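The Board by the Window

My aunt left me the apartment on Kikuchi Street and everything in it, and the everything was the difficult part. I came from Ulitz by the night bus with one bag. The key was with the woman in the bakery downstairs, who gave it to me in a paper napkin and also gave me a roll, and did not want money for it.

I had been in that apartment only as a child. I remembered it very big and very clean. It was not big. The first room had a table, a bed that pretended in the daytime to be a sofa, and so many plants that the air smelled like after rain. Somebody had watered them. I touched the earth in the pots and it was soft.

I sat down on the sofa in my coat and ate the roll.

My aunt had drawn patterns for cloth. For almost 40 years she worked for the Elladby mill, and when the mill closed she continued to draw, for no one who paid. I knew this the way one knows things about relatives, as one sentence. In our family the sentence was, "She makes the checks." When I was small I thought it had to do with the bank.

The first day I did only the kitchen. I wrapped the cups in newspaper and put them in a box, and then I was thirsty and had to unwrap one. I found 30 jars of buttons in the cupboard where other people keep flour. I know it was 30 because she had numbered the lids, and number 30 was half full. I put them back. I told myself that I would decide about the buttons later, and with this sentence I went through the kitchen, the bathroom and the hall. By evening I had one bag of garbage and a very long list of things to decide later.

At night I could not sleep well. The street lamp came through the leaves and made spots on the wall, and when a car passed the spots walked. I thought about how she had slept here with the spots for so many years. Perhaps she liked them. Perhaps they were the reason she hung no curtain.

On the second day I started on the papers. They were in flat drawers under the table, and they were in order, which surprised me, for her letters to my mother were always in disorder, with the end written on the side of the first page. Here each sheet had its date in the corner and the name of a cloth. Some names were places and some, I think, were only words she liked. Esia was one. There were many sheets called Esia, first with small squares, then with bigger ones, then with squares that leaned over as if a wind was blowing on them. I put them on the floor one beside another until I had no floor. To go to the bathroom I had to take a sheet away and then put it back behind me.

The last one was dated 14th March and it was not finished. The pencil lines went only to the middle.

I looked for a long time at this middle. The lines did not become weak or shake there. She had simply put down the pencil, as you do when the telephone rings.

The neighbor from across the hall came in the afternoon. He was an old man with a good sweater, and he knocked although the door was open. It was he who had watered the plants. He had his own key, he said, and he put it on the table in front of me, and I saw it was hard for him to take his hand from it.

"You will throw it out?" he asked. He looked at the floor when he said it.

"I don't know yet," I said. "I am deciding later."

He nodded like this was a serious answer. Then he told me that in the evenings he used to come and hold the board for her. She wanted to see how a check would look on a body, on a shoulder or a knee, when the cloth is not flat. So she made the squares on a big white board, and he had to stand with it and turn it, a little left, a little back, while she sat and looked with one eye closed. "Stop," she would say. "Now it is a sleeve." He never saw the sleeve. He saw only a woman with one eye closed. But he held it until his arms hurt, and afterwards they had soup.

"Where is the board?" I asked.

He went straight to it, behind the chair, and carried it out to where the light was.

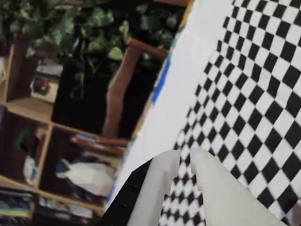
The board near the plant, with the shelf behind.

I did as she did. I sat down and closed one eye. For a while it was a board with black and white squares and two pale white fingers on the side of it. He turned it slowly. The squares on one side became large and the squares on the other side pressed together, smaller and smaller, and the straight lines were not straight any more.

"Stop," I said.

He stopped. I could hear him breathing.

"What is it?" he asked.

I wanted very much to tell him a sleeve. But I am not a person who sees sleeves. I work in an office in Ulitz where we send letters about water pipes, and what I saw was the road to the lake, when I was seven and sat in the back of the car, and the fields came at the window big and then went away small behind us. My aunt was in front. She had turned around in her seat and was looking at the fields too, with one eye closed, and I had believed she was making a face at me. I had made one back. We did this all the way to the lake.

I told him this. He listened with the board in his arms, and then he said that she had talked about that lake, but in her story it was raining.

"It did not rain," I said.

"In December you said it?"

"No, summer."

"Then it was another lake," he said, and we left it so.

I had pasta and he had an onion. We ate at the corner of the table, with our feet pulled in so we would not step on Esia. He asked how long I was staying and I said until Sunday, and he said that the big plant needs water on Saturday, and not from the top. I pushed the key back to his side of the table. He did not take it immediately. He finished his plate first and washed it, and he dried the fork for a long time, and when he went home the key was gone from the table.

I wrote in my list, under the buttons: ask the bakery for boxes, small ones. Then I took the sheets up from the floor, beginning at the door.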